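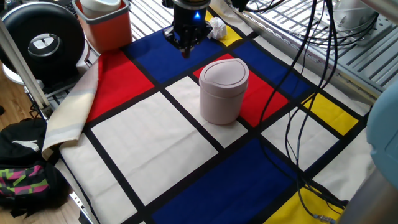 The Vurnunell district office has opened the second cycle of the Halance community grant program and changed the way small projects are selected, funded and checked. Under the revised rules, residents' assemblies in Atinga and Dorell will rank their own proposals, and the district will no longer reorder the list after it has been submitted.

Each ward receives a fixed allocation for the cycle. A single project may draw up to 3000 from it, excluding labor contributed by residents. Proposals must cover one of the permitted categories: footpaths and drainage, water points, day care rooms, grain storage, or equipment for registered savings groups. Vehicles, salaries and land purchases remain ineligible.

Program coordinator Kwaku Issahaku said the first cycle had shown a gap between what assemblies asked for and what was finally approved. "The ranking was treated as advice," he said. "Some groups prepared a proposal, saw it placed first, and then received a letter telling them a different one had been funded. The ranking is now binding unless a proposal fails the technical check."

The technical check covers land status, unit costs and a maintenance plan. It is carried out by the district engineer and must be completed before the assembly votes. A proposal that fails may be corrected and returned once in the same cycle.

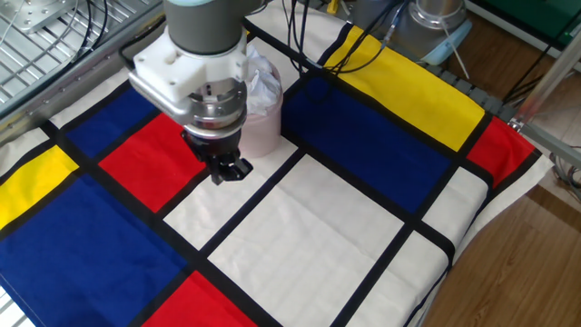 Gripper above the red and white panels of a printed cloth.

Payment will be made in two parts. For a project approved at the ceiling, 2000 is released when the agreement is signed, and the balance after an inspection of completed work. Smaller projects are paid in the same proportions. Groups must keep receipts and post a one-page expense sheet at the ward office after each release.

Attendance rules have also been tightened. An assembly vote is valid only if every registered section of the ward is represented, and minutes must record the names of those who spoke for and against each proposal. Households that cannot send an adult member may name a proxy in writing, but no person may hold more than one proxy. 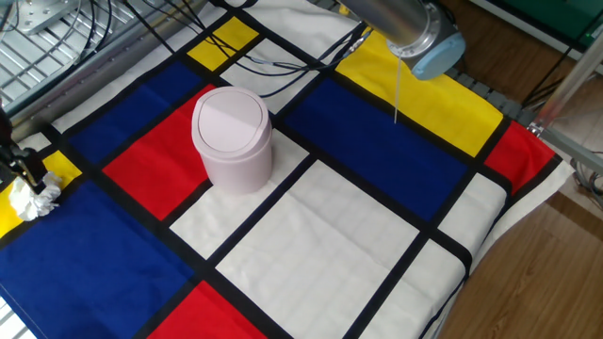
Training for project groups will run over six sessions, divided between the two wards. The sessions deal with simple bookkeeping, procurement from local suppliers, reading a cost estimate, and reporting a dispute. Adjoa Aryee, who is responsible for training under the program, said attendance at the bookkeeping session is compulsory for anyone who will sign for funds. The others are open to all residents.

Aryee said forms would be issued in a shorter version this year. The earlier form asked for a problem statement, a log frame and a risk table. The new one asks what will be built or bought, who will use it, what it costs, and who will maintain it.

Forms are available at both ward offices from 11th March. Ranked lists are due at the district office in April, and the first agreements will be signed once the lists have been posted for public comment.

Filed under: Local Government, Community Development, Grants

Recent items
Dorell water point users adopt new fee schedule
District publishes unit cost list for small works
Savings groups in Atinga asked to renew registration
Day care room inspections to resume in April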